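Search this site
Search

Teleoperated bin picking: gallery
14 shares | 2 comments

This page collects material from the Undel demonstration work, started in August by Sawsan Bataineh and Erasto Mrema. The aim is a set of human-guided grasps on mixed household items, recorded through remote control of the arm and, for a smaller part, by moving the arm by hand. The current release holds 771 demonstrations. Of these, 264 were hand-guided.

Notes on procedure

Each operator completes a practice block before anything is kept. Mitiku Alemayehu set the block at 52 grasps after comparing early and late attempts by the same people. Approach angle settles first. Closing height takes longer, particularly on soft items, where operators tend to press into the floor of the bin.

In remote mode the operator sends small position changes and the arm follows at reduced speed. Gripper commands are logged on a separate channel - earlier logs merged the two and had to be split by script. In hand-guided mode the arm is compliant and only joint positions are stored.

A demonstration starts with the gripper clear of the items and ends at release. Failed grasps stay in the set with a flag. Ruba Smadi maintains the flags and the Skatel viewer used to check them.

Gallery
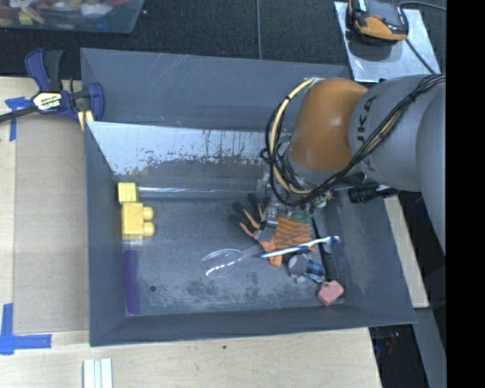

Gripper over a work glove, with a toothbrush lying across the lower part of the glove. Yellow blocks and a long purple piece along the left wall.

Fabric items have the highest share of repeated attempts in both modes. The finger pads catch one layer and lose the rest during the lift - a second, lower approach is accepted as part of the same demonstration.

Questions about the log format go to Fares Zoubi.

2 comments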